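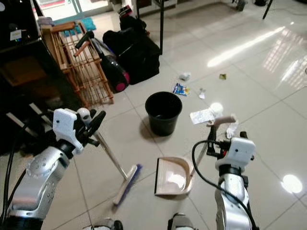
Canan Ertürk wrote to me that I should quit sweeping toward the door and start sweeping toward the dustpan, and she's right, I've been doing it backwards for years.

Blog > Around the House > Floors

02/06/2024 — posted by Jo

So, tile floors! I love how shiny they are and I hate that every single scrap shows up on them. Candy wrappers, balled-up tissues, bits of paper... on the old carpet in our place on Jikdale I could pretend for 2 days that none of it existed. On white tile you see it from the hallway.

My new routine is pretty simple. Big stuff gets picked up by hand and goes straight in the bucket, then I sweep the rest into one pile and bring the dustpan to it (not the other way around — my back thanks me). The thing that still drives me nuts is plastic wrap. It's so light that the broom just kind of pushes air at it and off it slides.

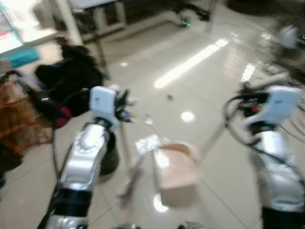 Crumpled tissue is way easier, it rolls right along like it wants to go. For the clingy stuff I've started holding the broom almost flat and going slow, and that helps a lot. I also do the grout lines last, with short little strokes, and then I mop if I'm feeling ambitious. Tonight I'm not!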